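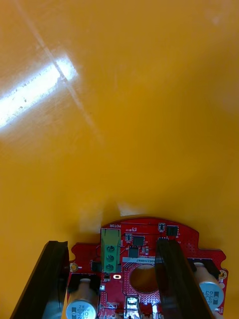 Red boards, green terminals: an evening at the Hirkside bench with Teguh Chong

Teguh Chong has a favorite part, and he'll tell you what it is before you've got your coat off. It's the screw terminal block.

"Everybody wants to talk about the processor," he says, clearing a stool for me. "Fine, it's clever. But the terminal block is where the board meets the rest of the world! A wire comes in, you turn a screw, and now your little circuit knows what the greenhouse is doing."

The greenhouse is a real one. Chong runs the electronics bench at Hirkside, a shared workshop that opens at 6 in the evening and stays open until the last person remembers they have a job in the morning. For most of this year the bench has been busy with Tilero, a set of small control boards for vents, pumps and grow lights, which he started with his friend Essam Filali after Filali lost a whole shelf of pepper seedlings to a hot weekend.

"I was away for one Saturday," Filali says from the far side of the room, where he is stripping wire. "One! They were toast."

The first boards were wired by hand and looked, Chong admits, like a bird had been at them. He still has one in a drawer and he gets it out for me with obvious pride. The wires were soldered straight to the board, so every change to the greenhouse meant heating up the iron again. It was Maxence Le Goff, who builds model railroads and has strong views on wiring, who talked them into screw terminals.

"Maxence picked it up, looked at it and said, 'What happens when you want to take this off the wall?'" Chong says. "And we both went quiet. We hadn't thought about taking it off the wall."

I ask him to explain the connector to me as if I'd never seen one, and he is delighted to do it. You strip a short length of wire, he says, and the bare end goes in the side. The screw drives a little metal clamp down on it. Don't tin the wire with solder first, because solder creeps under pressure and the joint works itself slack over the months. Tug each wire when you've finished. Then tug it again.

"People skip the tug," he says. "I've skipped the tug. Then you spend 2 hours looking for a bug in your code and it's a wire just sitting there, touching when it feels like it."

He talks just as happily about color. Circuit boards come in green so often that a lot of visitors think green is what they're made of, when the color is only the solder mask, the thin coat that goes over the copper. You can order red, blue, black, white, even purple. Chong likes red. The white lettering stands out well on it, and with a green connector on top you can find the thing across a messy bench.

"And it looks great," he adds. "I don't think you need another reason. You're going to stare at it for weeks."

The background matters too. A bench covered in gray and brown clutter swallows small parts, so he is a great believer in working over one plain, bright color. Drop a black resistor on something yellow or orange and you see it right away. Drop it on the old workbench at his parents' house and it belongs to the house now.

The group ordered 100 boards for the last run, which felt like madness when the box came. Most have already gone to allotment gardeners and a couple of schools, and Romain Collet is writing a proper guide to go with the rest. Collet's rule is that every step has to be tried by someone who has never held a screwdriver smaller than a pencil. So far his best tester has been Filali's aunt, who found a mistake in the power wiring on page one.

"She was completely right," Chong says, laughing. "Plus and minus, swapped. We'd all read it, and we'd all missed it."

What comes next is a smaller board, if he can bear to make it. He wants to keep the big screws, which you can turn with cold fingers in a damp greenhouse, and those take up space. Filali thinks they should go with push-in connectors. The two of them have been arguing about it since June, and they pick it up again while I'm putting my notebook away.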